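Uvatley: a planner that knows when to ask again

Student project report, robot software course
Spring term, handed in June

When we picked our topic back in the winter, we told our supervisor we wanted to do "tidying." We were told, very kindly, that tidying was a lifetime of work and that we had one term. So we came back with something smaller: get a robot with a multi-fingered hand to pick up one slipper from a shoe shelf and put it back down on the same shelf without knocking the others off. That still turned out to be plenty, and nearly everything we have to report is about the software that decides when to move and when to wait.

We called the program Uvatley. It sits between two pieces we did not write ourselves. Shen is the perception module from last year's class, which takes a camera picture and gives back a list of objects with a position, a direction and a confidence score for each. Minon is the arm controller the lab has used for a good while now, and it takes a list of waypoints and hand shapes and carries them out. Both are good at what they do, but they had never been introduced to each other, and in our first weeks we mostly learned how differently they see the world. Shen measures from the head camera. Minon measures from the base of the arm. Shen thinks an angle of zero points away from the robot, and Minon thinks it points to the left. We lost most of an afternoon to that last one.

Our first version was as simple as we could make it. Ask Shen where the slippers are, choose the one with the highest confidence, work out a path, send the whole path to Minon and hope. We ran 50 trials this way and 11 of them ended with the right slipper lifted and set down again, which was humbling. The most common failure was the last part of the approach, when the hand comes in front of the shelf and hides some of the very things it is reaching for. 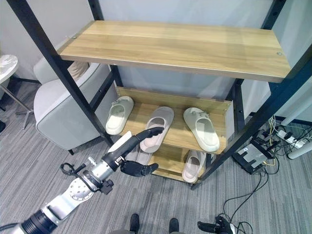 Reading time for the full report: 4 minutes

You can get a good feeling for the trouble from the spot where the fingertips are just above the front edge of the middle slipper. The pale shoes next to it are close in color, there is another level of slippers underneath, and one down there is already partly behind the hand. A person would not think twice about it. Shen, on the other hand, looks at each new picture as if it had never seen a shelf before, so when part of a slipper goes missing it will happily report a smaller slipper in a slightly different place - and our first planner would have believed every word.

The second version keeps a memory. Before the arm leaves its resting pose, Uvatley asks Shen for several readings and stores the agreed position of each slipper and each board. During the approach it goes on asking, but a new reading has to earn its way in. If the predicted outline of the arm covers the object, we trust the stored position. If the object ought to be in plain view and the new reading disagrees with the old one, the arm stops, backs up to the last waypoint and looks again. We spent a long time on the predicted outline, which we draw from the joint angles and then fatten up a little, and we are rather proud of it.

We also split the path into short pieces. Minon likes long paths because they come out smooth, and with short ones the arm would pause at every joint in the plan like somebody reading aloud from a bad photocopy. The fix was to send the next piece before the current one is done, so that there is always something waiting. It took 138 lines of code, and most of those deal with what should happen if the plan changes while a piece is already in line.

The hand shape gets decided separately. For the open-toe slippers we wanted the four fingers straight and together on the way in, with the thumb kept low, and the closing motion only starts once the planner is sure of the front edge. We tried starting to close earlier to save time, and went back to the slow way the same evening.

For testing we used Prirnine, a small replay tool that we wrote in the second month and should have written in the first. It records everything Shen says and everything Minon is told, and lets us play a run back at our desks with a different planner plugged in. It cannot tell us whether a grasp would have held, of course, but it can tell us exactly when the planner changed its mind and which reading made it do so. By the end we had 83 recorded runs, and every change to Uvatley had to go through all of them before it was allowed near the arm.

There are things we did not get to. The lower level is still hard, as the board above leaves little room for the wrist and our collision check treats the boards as thicker than they are. The memory also assumes that nothing moves unless the robot moves it, so a slipper that gets bumped while it is hidden stays in its old place as far as Uvatley is concerned. We would like to try using the finger joints as a kind of second opinion, comparing where the fingers stop with where the slipper was supposed to be.

The code and the recorded runs are in the course folder, together with a short setup guide. If you are taking this over next year, please read the page about angles first, and start with the replay tool before you touch anything in the planner.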